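Community Help: Medicines at Home and in Care Settings
Topic: Packing, labelling and storage

Family-filled pill organisers at a day respite centre: may staff accept them?

Posted by Hortensia Escobar, Ladmont

I coordinate the day program at a small respite centre in Ladmont. Most of our clients are older people who live with a family carer and attend from mid-morning until late afternoon. Staff are permitted to assist with medicines that fall due during those hours. They are not nurses, although all of them have completed the medication assistance unit as part of their certificate.

Our written procedure states that medicines must arrive "in the original dispensed container or in a pharmacy-packed dosage administration aid". In practice a growing number of families send a plastic organiser which they have filled at home. The most common type in our area is the Plastivton weekly box, which has four compartments for each day. The family removes the tablets from their packets on the weekend and sends the entire box with the client.

The concerns raised by staff are as follows. The box carries no pharmacy label. Staff cannot tell one white tablet from another. In one recent case the lunchtime compartment contained two tablets where the client's medication chart listed one, and the daughter could not be reached by telephone until well into the afternoon. The dose was withheld and an incident form completed.

Families, for their part, point out that pharmacy packing attracts a weekly fee, that the client has used the same box for years without difficulty, and that the original packets are bulky. One carer buys a bottle of 100 tablets at a time and does not wish to send the bottle back and forth.

I would be grateful for advice on whether a family-filled organiser can be accepted in any circumstances, how other centres have worded their procedures, and what should be done with a doubtful dose on the day. I should also welcome any suggestions on how to raise the matter with carers who may feel that their competence is being questioned.
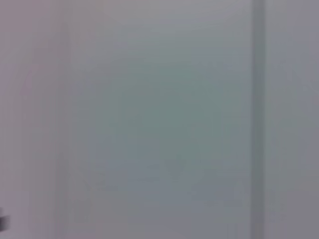
Soft grey, white and lavender tones with a darker vertical stripe.

Fredy Muñoz replied:

The short response is that your existing procedure is sound and should be applied as written. The difficulty you describe arises from exceptions having been made to it.

I was for some years responsible for medication policy at a residential and day service, and the following reflects that experience. It does not replace the legislation in your state or territory, the conditions attached to your funding, or the advice of your own pharmacist. Requirements differ between jurisdictions and between kinds of service, and you should confirm the position locally before amending any document.

The central point is identification. A worker who assists a client with a medicine needs to be able to match four things at the time of assistance: the person, the medicine, the dose and the time. A dispensed box with a label allows this. A sealed pharmacy pack allows it as well, provided the printed sheet lists each medicine with a description of the tablet. A home-filled organiser offers the time, by way of the compartment, and very little else. The worker is then relying entirely upon a person who is not present.

It is useful to distinguish between clients who manage their own medicines and clients who are assisted. Where a client has been assessed as able to self-administer, the organiser belongs to the client, the client opens it, and the role of staff may be confined to a reminder or to loosening a stiff lid. Many services permit this. The assessment should be in writing, signed by the general practitioner or a registered nurse, and reviewed whenever there is a hospital admission or a change in cognition. Where the client is assisted, I would not accept a home-filled organiser.

For assisted clients, families generally have more options than they suppose:

A second dispensed container. The pharmacist can often divide a supply at the time of dispensing and label a smaller container for the centre. This suits a client who takes one medicine at midday and would answer the case of the carer with the bottle of 100. The container can remain at the centre in locked storage and be replaced when it runs low.

A change of dosing time. A surprising number of midday doses can be moved to breakfast or the evening meal. Only the prescriber can decide this, and some medicines (those for Parkinson's disease in particular) must on no account be moved for the convenience of a service. It is nevertheless a proper subject for a medicines review.

Partial packing. Some pharmacies will pack the midday doses alone at a reduced charge.

As to a doubtful dose on the day, the course your staff followed was correct. The worker should not guess, should not remove the "extra" tablet, and should not attempt to identify tablets from an internet search. Telephone the carer. If the carer cannot be reached, telephone the pharmacy recorded on the client's file, and thereafter the general practitioner. One improvement I would suggest is that the pharmacist be called at once instead of waiting upon the carer, as a withheld dose may itself carry a risk. The Poisons Information Centre should be called if an incorrect medicine may have been taken, and triple zero if the client is unwell.

All tablets in doubt should be left in the compartment, the box closed and labelled with the client's name, and the whole returned to the carer in person. It should not be placed in the client's bag.

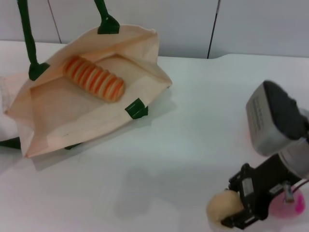
Open canvas tote bag with dark green handles, on a white table. A toy bread roll is inside.

Rosaura Apaza replied:

We just take whatever the family sends and have them sign a form. There have been no problems to date. The form states that the family is responsible for the contents of the box. I can send a copy if it would be of assistance.

Bernadette Lebrun replied:

I must respectfully caution against relying on a signed form of the kind mentioned in the previous reply. Such a form may record what the family has told the service. I would not assume that it relieves the service of its own duty of care, and I would recommend that any centre using one obtain advice from its insurer before continuing.

I am a community pharmacist and provide a visiting service to two centres comparable to the one at Ladmont. I agree with Mr Muñoz and wish to add some matters of a practical nature.

Firstly, certain medicines should not be decanted into any organiser, whoever fills it. These include tablets which absorb moisture, effervescent and wafer preparations, medicines that must be protected from light, and cytotoxic medicines. Sodium valproate is an example commonly encountered in day programs; the tablets deteriorate if they are removed from the foil ahead of time. A carer may have followed the doctor's directions with complete care and be unaware of this. In my experience it is the most persuasive reason one can offer a family, as it concerns the medicine and casts no doubt upon the person.

Secondly, "as required" medicines such as pain relief should never be placed in a timed compartment. Staff need the label, the minimum interval between doses, the maximum in a day, and a record of when the last dose was given at home. A household packet of 100 paracetamol tablets purchased from the supermarket is not labelled for any particular individual, and your procedure should state whether it will be accepted.

Thirdly, ask families to notify changes. The discrepancy described in the original post (two tablets in the box and one on the chart) may have been a packing error. It may equally have been a dose increase that did not reach the centre. A chart that is out of date is as hazardous as a box filled incorrectly. At one of the services I visit, the carer is asked at the front desk each morning whether anything has changed with the prescription, and the reply is initialled in the communication book.

With regard to cost, please encourage carers to ask before assuming that packing is beyond their means. Charges vary considerably between pharmacies, and some clients are eligible for assistance, including certain holders of veterans' entitlements. Garnito Pharmacy, where I am employed, will prepare a labelled midday container at the time of dispensing on request. Other pharmacies may do the same.

As to wording, the following is in use at one of my centres and may be adapted:

"Staff may assist a client only with medicines supplied in a container labelled by a pharmacist for that client, or in a sealed pack prepared by a pharmacist and accompanied by a current packing sheet. Organisers filled by the client, family or carer will not be used for assisted administration. A client assessed in writing as able to self-administer may bring and use an organiser of his or her choice."

I would suggest a transition period, a letter to all families at the same time, and a named person whom they may telephone. A uniform letter avoids any impression that an individual carer has been singled out.

Hortensia Escobar added:

My thanks to all who replied. The proposed wording has been forwarded to our manager, Valeriano Montoya, together with the distinction between self-administering and assisted clients, which our present procedure does not make. I had not been aware of the difficulty with valproate and have asked staff to check the charts for it this week. We expect to write to families in January, once the centre has reopened, and the change would apply from the beginning of the new term of programs. In the meantime staff have been instructed to telephone the pharmacy first where a dose is in doubt.

If any reader has a self-administration assessment form short enough for a busy general practitioner to complete, I should be glad to see it.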